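Pressemitteilung

Istesen bringt Handführung und Fernsteuerung in einem Arbeitsplatz zusammen

Neues Anlernsystem Neten zeichnet Bewegungen an weichen Materialien auf – Auslieferung ab November

Tusov, 15. September 2023 – Der Automatisierungsanbieter Istesen stellt mit Neten einen Arbeitsplatz vor, an dem Beschäftigte einem Roboterarm Handgriffe vormachen, ohne ein Programm zu schreiben. Der Arm lässt sich dazu entweder direkt mit der Hand führen oder über ein baugleiches, kleineres Steuergerät aus der Entfernung bewegen. Beide Verfahren liefern Aufzeichnungen im selben Format und können innerhalb einer Aufgabe gemischt werden.

Das System richtet sich an Betriebe, die Textilien, Filzzuschnitte, Polster und andere biegsame Teile verarbeiten. In diesem Bereich wird bis heute vieles von Hand erledigt. Ein Blechteil liegt jedes Mal gleich in der Aufnahme, ein Stück Stoff nicht. Es wirft Falten, rutscht oder liegt doppelt, und fest programmierte Bahnen greifen dann daneben.

"Wer seit Jahren Zuschnitte auflegt, kann meistens schlecht erklären, wo er anfasst und warum", sagt Meinir Morris, Leiterin der Produktentwicklung bei Istesen. "Vormachen kann er es aber sofort. Damit arbeiten wir."

Aufzeichnung direkt am Greifer

Während der Vorführung speichert Neten die Stellung aller Gelenke, die Öffnung des Greifers und das Bild einer kleinen Kamera am Handgelenk des Arms. Die Kamera blickt an den beiden Greiffingern entlang auf das Werkstück. Damit ist in jeder Aufzeichnung zu erkennen, wie die Fingerspitzen zum Material stehen. Auf eine zusätzliche Kamera über dem Tisch kann bei vielen Aufgaben verzichtet werden, sie ist als Option erhältlich. 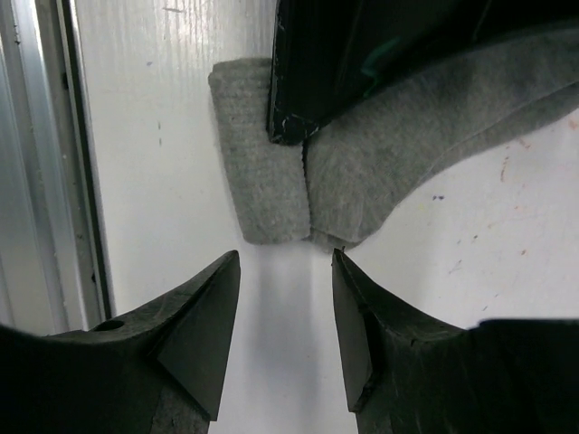
Blick der Handgelenkkamera: die beiden schwarzen Greiffinger vor einem teilweise gefalteten grauen Stoffstück auf weißer Fläche.

Bei der Handführung schaltet der Arm in einen nachgiebigen Betrieb und folgt dem Druck der Hand. Das eignet sich nach Angaben des Unternehmens vor allem für langsame Bewegungen mit viel Kontakt, etwa das Glattstreichen einer Kante. Die Fernsteuerung ist für Abläufe gedacht, bei denen die Hand am Arm die Sicht verdecken würde oder bei denen der Arbeitsbereich aus Sicherheitsgründen frei bleiben muss. Das Steuergerät steht dann neben der Zelle, der Arm bildet dessen Bewegungen nach. Der Greifer wird über einen Fingerhebel geöffnet und geschlossen.

Misslungene Versuche können mit einem Fußtaster markiert werden. Sie bleiben gespeichert, werden beim Anlernen aber getrennt behandelt. Eine Vorführung kann auch mitten im Ablauf begonnen werden, wenn nur ein einzelner Schritt nachgelernt werden soll.

Erprobung bei Wanyama

Erprobt wurde das System beim Polsterzulieferer Wanyama. Vier Beschäftigte aus dem Zuschnitt nahmen dort insgesamt 3016 Vorführungen auf, darunter 619 per Handführung und die übrigen per Fernsteuerung. Zu den Aufgaben gehörten das Auflegen, Umschlagen und Verschieben von Stoffteilen. Vorkenntnisse in der Roboterprogrammierung hatte keine der beteiligten Personen. Die Einweisung am Gerät dauerte jeweils 30 Minuten.

"Am Anfang haben alle zu schnell gearbeitet, so wie sie es vom Band kennen", berichtet Kavitha Panicker, Fertigungsleiterin bei Wanyama. "Mit dem Steuergerät muss man sich erst an den Abstand gewöhnen. Beim Umschlagen sind die Kolleginnen und Kollegen lieber direkt an den Arm gegangen, beim Ablegen war die Fernsteuerung bequemer."

Aus der Erprobung gingen mehrere Änderungen hervor. Der Widerstand des Fingerhebels lässt sich nun in Stufen einstellen, und der Fußtaster wurde breiter ausgeführt. Außerdem zeigt der Bildschirm am Arbeitsplatz das Kamerabild jetzt ohne die zuvor eingeblendeten Messwerte, die beim Arbeiten als störend empfunden wurden. Die Werte können bei Bedarf zugeschaltet werden.

Noch nicht freigegeben ist Neten für sehr dünne, durchscheinende Gewebe. Istesen arbeitet hierfür an einer anderen Form der Fingerspitzen – einen Termin nennt das Unternehmen nicht.

Verfügbarkeit

Neten wird ab November ausgeliefert. Zum Umfang gehören der Roboterarm mit Zweifingergreifer und Handgelenkkamera, das Steuergerät, der Fußtaster und die Aufzeichnungssoftware. Die Aufzeichnungen werden auf einem Rechner im Betrieb gespeichert, eine Internetverbindung ist dafür nicht erforderlich. Preise nennt der Vertrieb auf Anfrage. Termine für Vorführungen in Tusov können ab sofort vereinbart werden.

Über Istesen

Istesen mit Sitz in Tusov entwickelt Anlern- und Bediengeräte für Roboterarme. Das Unternehmen beliefert Betriebe der Textil-, Polster- und Verpackungsindustrie.

Pressekontakt
Istesen, Unternehmenskommunikation, Tusov
Bildmaterial und technische Unterlagen zu Neten sind über die Pressestelle erhältlich. Abdruck honorarfrei, Belegexemplar erbeten.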